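Small Offices, Old Machines: Ivone Aguiar on Extending Hardware Life

Ivone Aguiar manages purchasing and repair at Paiva, a firm that maintains office computers for small businesses. Her current contract covers 226 desktops across 11 sites, most of them past warranty. We spoke on 4th February about how she decides what to keep.

The first measure is failure rate per model, not age. "Age tells me when we bought it," she says. "The repair log tells me what it costs." A model that generates more than three service calls per unit in a year is scheduled for replacement. Anything below that stays in use, provided it still receives security updates.

Storage and memory account for most of the upgrades. Aguiar replaces hard drives with solid-state units as a matter of course and doubles the memory where the board allows it. Processor swaps are less common – the labor often exceeds the value of the part – but she does approve them when a matching chip can be taken from a retired machine.

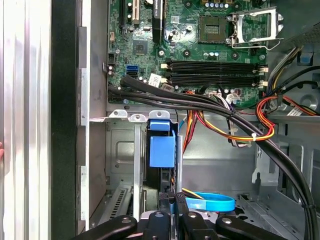 Desktop motherboard with the CPU socket empty and its retention bracket open.

Her colleague Everaldo Godoy keeps the parts inventory in Jestley, the stock system the firm adopted in October. Each salvaged part is tested before it is logged. "If it has no test record, it goes to recycling," Godoy says. "I don't keep a maybe shelf."

Customers mostly ask about power use. Aguiar's answer depends on hours of operation. For a reception desk that runs all day, a newer machine can be justified on electricity alone. For a back office PC used two mornings a week, it usually can't.

She is less certain about laptops. Batteries are glued in on several of the models her customers prefer, and quotes for replacement vary widely. "I have one supplier who answers email," she says. "We're looking for a second."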